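Tatstead Produce Share
Progress report to the Ulleo Fund
September
By the Produce Share office

Print this page | E-mail this page

This report covers the growing season from the first spring greens through the end of the sweet corn. The grant from the Ulleo Fund pays for the packing shed lease, fuel, the walk-in cooler and part of two wages. The spending sheet was sent separately and follows the same order as last year's.

Deliveries

We packed and delivered 1464 boxes of vegetables in the period. The plan called for fewer in spring and more in late summer, and the season ran the other way. Greens and radishes came in early and heavy, and we had to add a second delivery run in May to keep up. July was slow. The dry spell held back the beans and most of the summer squash, and for two weeks the boxes were mainly onions, cabbage and new potatoes. We had a few complaints about the cabbage.

At the end of August we had 133 households signed up for a weekly box. Most of them live in Tatstead itself, with a smaller group out along the river road. The river road run takes most of a morning and uses more fuel than all the town stops together. We looked at a single pickup point at the feed store and asked the households on that route what they thought. Half said they could get there. The other half have no car during the day, so the door-to-door run stays for now.

Boxes that are not picked up or answered for at the door go back to the cooler and are offered at the shed the next morning. There were few of these, and they were mostly in the last week of school.

Farms

Gristidetti is still our largest supplier. It sent greens, onions, potatoes and nearly all of the corn. The agreement we signed with them in March sets a price per crate for seconds and lets us pick the end rows ourselves after the main harvest. Picking the end rows has worked well with onions and badly with potatoes, which need the farm's digger and therefore the farm's schedule. We will leave potatoes out of that part of the agreement next year and buy them at the crate price.

Jang is new this season. It is a small place with two fields and a plastic tunnel, and it grows the Asian greens and long eggplant that several households had asked for. Quantities were small and we could not put them in every box. We rotated them by route, which was a nuisance to keep track of on paper but seemed fair. Jang has said it will plant another bed of bok choy for us in spring if we can commit by the end of the year. We would like to do that.

A third farm withdrew in April when the land was sold. It had been down for carrots and beets, and we did not find a full replacement. Carrots were short all season.

Cooking and storage

The corn came in over three weeks in August, more than the boxes could hold. We put up to 200 ears a day through the kitchen next to the shed on the heaviest days. Most of it was cut from the cob and frozen flat in bags. The rest was cooked whole and handed out at the shed door at noon, with salt and butter, to anybody who came by.
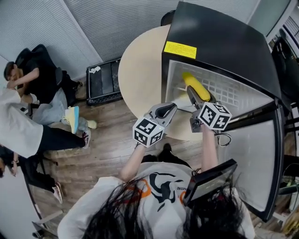

Corn on the cob in the Tatstead kitchen.

The frozen corn will go into the November and December boxes, when there is little fresh produce apart from roots and squash. We also froze chopped kale and some of the May spinach. The spinach was not a success. It was bagged too wet and froze into blocks, and we will use it in soup at the shed in place of sending it out.

We printed a recipe sheet for each of the main crops. The sheets are a half page, with large type, and use only things most kitchens have. The corn sheet covers boiling, roasting in the husk, cutting off the kernels, and a chowder. Households asked for more copies of the chowder and the fried cabbage than of any other. The sheet on kohlrabi did not help much with kohlrabi.

Four cooking evenings were planned and three were held. The June one was called off when the hall's water was shut off for pipe work. Attendance was better at the later evenings, after we moved the start to 6:30 p.m. and let people bring children.

Equipment

The cooler ran without trouble until the hot week in July, when the compressor began to cut out in the afternoons. The repair cost $467, including a new fan motor, and was paid from the maintenance line. We lost one crate of lettuce. The repairman advised a roof vent over the unit, and we are getting a price for that now. It is not in this year's budget, and we may ask to move money from fuel if fuel stays under.

The van passed inspection in spring with new front tires. The side door sticks. The packing tables were raised on blocks in May and packing has been easier on people's backs. We still need a second scale. The one we have is slow to settle and holds up the line on heavy days.

The walk between the shed and the van turns to mud after rain. Gravel was laid in April and had mostly sunk by June. We plan to put down old pallets for the winter and ask the landlord about a proper path.

Changes from the plan

The plan included a survey of all households in August. We moved it to October so that it would not fall in the corn weeks. The questions have been written and will go out in the boxes with a stamped return envelope.

The plan also included a waiting list. We did not need one until the end of July, when sign-ups passed what the van can carry on the town run. New households are now told to expect a wait of two or three weeks. We would rather split the town run in two, and this depends mostly on driver hours.

Next period

Winter squash, potatoes, onions and apples will make up the boxes through December. Delivery drops to every other week after Thanksgiving, as it did last year. The agreement with Gristidetti comes up for renewal in January, and we will talk with them about carrots. We expect to give Jang an answer on the spring bed before then.

Survey results and the price for the roof vent will be in the next report.

Contact: Produce Share office, Tatstead
Copyright Tatstead Produce Share. All rights reserved.
Back to top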